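Section 4: Moving your save to a new console

You've bought a new console, or your old one has started making the noise. Either way, you'd like your Flundasau save to come along. It can. Set aside an evening, and don't start this with a raid in an hour.

What you need

Both consoles, switched on and on the same network
Your Aneo account name and password (the password you use now, as opposed to the one you feel you ought to be using)
At least 2 GB free on the new console
Flundasau installed on both and updated to the October patch or later

Before you start

1. On the old console, open Flundasau and load the character you care about most. Go to any inn and rest. The game writes a full save only at inns, a design choice we've had letters about.

2. Quit to the title screen. Don't just put the console to sleep. A sleeping console counts as a logged-in console, and the transfer will sit at "Waiting for other device" until one of you gives up.
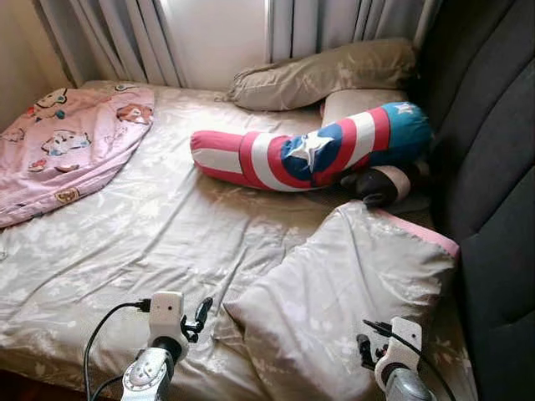
3. From the title screen choose Options, then Account, then Link Status. You want to see "Linked to Aneo." If you see "Guest," choose Link Now and sign in. Guest saves can't be transferred.

CAUTION: Linking a guest save to an account that already has a save will ask which one to keep. Read the play time next to each one before you press anything. "Keep newer" means the one saved most recently, even if that's the ten minutes your cousin played.

Sending the save

4. On the old console choose Account, then Move Save, then Send. A 17-character code comes up. Write it down on paper. The letter O and the number zero look alike in our menu font, so we left both out of the codes. If you think you see one, it's a Q.

5. Leave that screen open. The code dies when you back out of it, and you'll have to start again from step 4 with a new one.

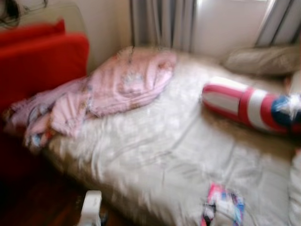
Written by Ilie
Last revised 3/5/18

6. On the new console, start Flundasau and skip the intro by holding the menu button. When the game offers to create a character, choose Move Save, then Receive. Type in the code.

7. Wait for the bar to reach 100 percent. It will race to the end and then stop there for a while, looking pleased with itself. Leave it alone until the words "Save received" appear.

CAUTION: Don't turn off either console while the bar is up. If the power goes out, restart the old console first and check that your character still loads before you try again.

8. Press Confirm on the new console. The save on the old one is now locked. You can look at it, but you can't play it.

NOTE: Gold above 3,000 is moved to your bank in Naltberg during the transfer. You haven't been robbed. Visit the clerk by the north gate to get it back — she charges no fee, though she does make you listen to the speech.

9. Rest at an inn on the new console. Yes, again.

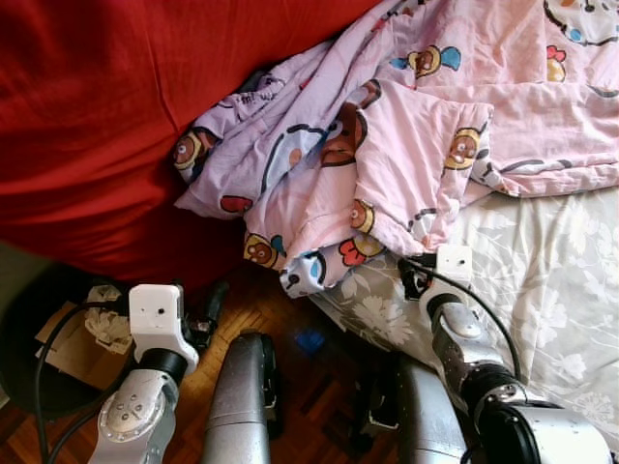

If something goes wrong

"Code not recognized": Check for the Q. Then check that the old console is still showing the code screen.

"Version mismatch": One console is behind on updates. Update both, restart both, and get a new code.

Your character is there but the horse is missing: Horses arrive at the nearest stable, which may be a long walk from the inn where you rested. Open the map and look for the horseshoe.

Your button settings are back to default: Those are stored on the console and don't travel with the save. See Section 5, and bring patience if you play inverted.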